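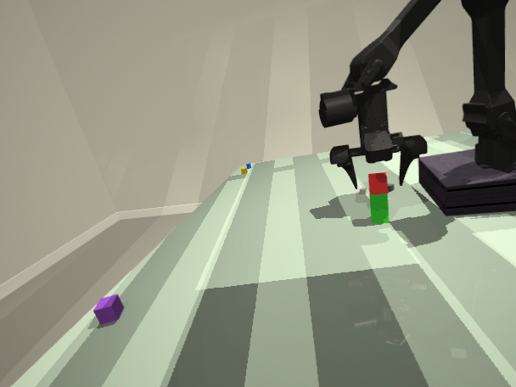
Three weeks with the Trunness simulation kit

posted in June by Siddiqui

Home | Posts | Workshop notes | About

I promised in my last post that I would write about Trunness after I had used it enough to have an opinion. I have now spent three weeks with it, mostly in the evenings after 22:00, when my computer is free from other work.

For those who did not read the earlier post: Trunness is a software package from Wunora. You get a simulated arm with a two-finger gripper, a table, a set of colored cubes, and a collection of ready tasks. There is no hardware in the box, and in fact there is no box. You download it, you enter your license key, and you wait a long time for the first start.

The task I used most is stacking. Red cube on green block, with the other cubes left where they are on the table. It sounds like something for children, but I learned more from it than from the whole course I took last winter. The jaw must be open wide enough before it comes down, and the fingers are pointed, so a small error in the angle means that the tip touches the cube on the side and pushes it. In my first evening I pushed the red one off the table more often than I lifted it.

What I like most is the control over light and surface. You can choose the color of the tabletop, how much it reflects, and where the shadows fall. I work with a pale green table with long stripes of light and dark, and I made the shadow of the arm quite strong. My small vision program had a bad time with this. It was trained on a plain table, and on the striped one it lost the far cubes completely. The yellow and the blue one at the back are tiny from this camera position, so I do not blame it very much. I moved the camera closer for the next runs and it became better.

The physics is good for slow movements. For fast ones I am less sure. When I raised the speed to 100 percent, the stacks trembled a little after the release, even when the cube was placed straight. Wunora support answered me in two days and told me to make the time step smaller. This helped, but then everything ran slower than real time on my machine.

I also tried to write down my results in a correct way. From 44 attempts with the default settings, my script finished nearly half. I expected more. Most of the failures came in the approach and not in the release, which was useful to know – I had spent my first week correcting the wrong part of the program.

Things I do not like: the manual is thin, and the chapter about changing the gripper is only one page. The import tool for your own objects accepted my simple shapes but refused a cup that I drew myself, without an error message. And the menu for cameras is hidden in a place where I would never look for it.

Before this I used Harus, which is older and costs less. Harus starts faster and its manual is much better. But its images look flat, and for my purpose, which is to test vision, this matters. If you only want to learn how to plan a movement, I think Harus is enough and you can save your money.

I will keep Trunness for the rest of the year. Next I want to try a taller stack, with the purple cube at the bottom, and maybe write my own task from zero. If somebody has managed to import a cup, please write me how.

Recent posts
Harus after one year of use
My first vision program and its mistakes
Notes from the winter course, part 3
Choosing a graphics card for simulation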